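**Hand-held grippers: pad comparison on small accessories**

The March round of the Pirnach pad comparison moved off the bench and onto soft surfaces. Two hand-held grippers were used as a pair, one per hand, on a tray of hair accessories set on a bed. The question was how the Juvari ribbed pad handles thin fabric and open plastic shapes compared with the smooth pad it replaces. Linkage and jaw travel were left as in the last issue.

Sheer fabric is the harder case. It folds before it resists, so the operator gets little feedback through the handle. With the smooth pad we had to close fully and pull straight up. The ribbed pad allowed a partial close and a sideways pull. 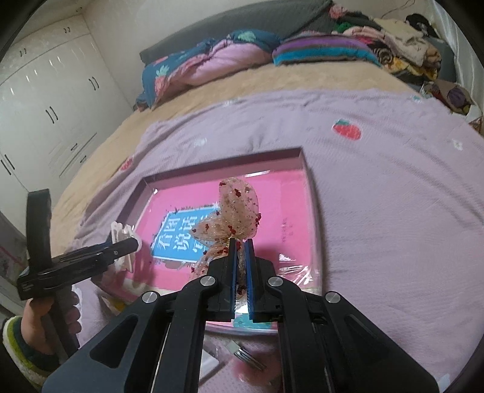

*Sheer bow held between the ribbed pads; second gripper, left, with a claw-style hair clip.*

The set came to 1576 logged grasps, 523 of them on fabric items. Drops on fabric fell to 197, most of them at the edge of the pad where the ribs end. Hard plastic showed little difference between the two pads. Claw clips were held well by either one if the jaws met a flat part of the body, and poorly if they met the teeth.

Surface matters more than we had planned for. A blanket gives under the fingertips, and on low items both tips tend to press into it before they close. Operators learned to come in at a shallower angle, which costs wrist room when the second gripper is working the same side of the tray.
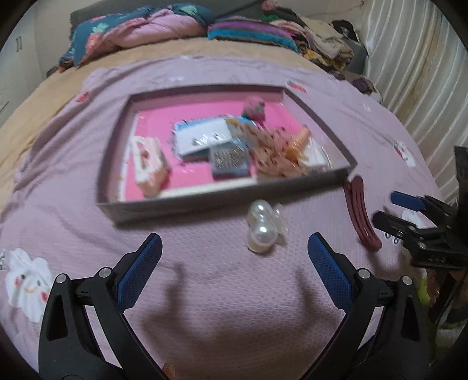
*Jaws open short of the pearl claw; second gripper at right, pointing toward the maroon clip.*

Camera notes: the Kusuma wide lens keeps both tips in view at full opening, at the price of dark corners and strong curvature. Calibration with the Sovus tool took over 2 hours per unit and will be repeated before the next round. Pad drawings are in the shared folder under the Pirnach heading.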